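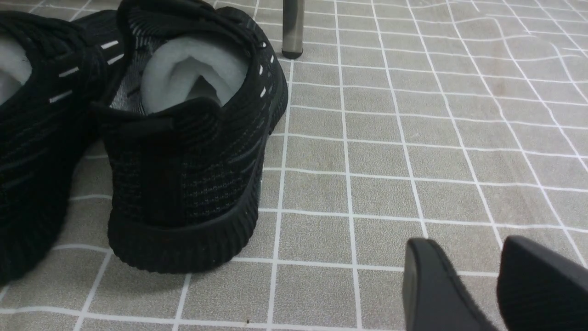 Black knit sneakers on a gray grid-pattern floor covering.

From: Nkechi Babalola
To: pondlow-users
Date: 22 November 2025
Subject: Re: [pondlow-users] Duplicate records after import into 4.2

Tobiloba Ibrahim wrote:

> We moved our catalog from Boltine to Pondlow last week. The import
> finished with no errors, but the item list now shows two entries for
> a large share of the records. The titles match and the item numbers
> match. The only difference I can find is in the modified date, which
> is off by a few hours between the two copies. I ran the import again
> on a clean database and got the same result. Is there a setting I
> missed, or do I have to clean this up by hand?

Do not clean it up by hand yet. The second copy of each record holds the attachments, and the first holds the loan history. If you delete either one you lose half of the data.

The cause is in the Boltine export. It writes each record once in the main file and again in the attachments file, and the importer is supposed to join the two on the item number. The join also compares the modified date. Boltine writes local time in the main file and UTC in the attachments file, so the comparison fails anywhere the local clock differs from UTC. Records with no attachments come through fine, and that would explain why you only see it on part of the catalog.

Steps:

Drop the test database and create a new one. Do not import over the existing tables.

In import.conf, set match_modified = no. The default is yes. The option is read once at startup, so restart the import service after the change.

Run the import with the check flag first. It writes a report and leaves the database alone. Look for the line "unmatched attachments". On our copy it dropped from 2046 to 3, and those were records with an empty item number. I fixed them in the export file.

Run the real import, then rebuild the index. The rebuild took about 4 hours on our server, which is old and has slow disks.

One side effect: with the option off, the importer keeps the modified date from the main file. If you sort by that column, the order may differ a little from what people saw in Boltine.

Furkico has a script called Ekpo that merges duplicates after the fact. I would not use it on this data. It keeps the newer record and discards the other without checking for linked loans.

There is a patch that converts both dates to UTC before the join. It is waiting for review and should go into the December release. If you can send me the headers of your two export files off list, without the records, I will add them to the test set.

Nkechi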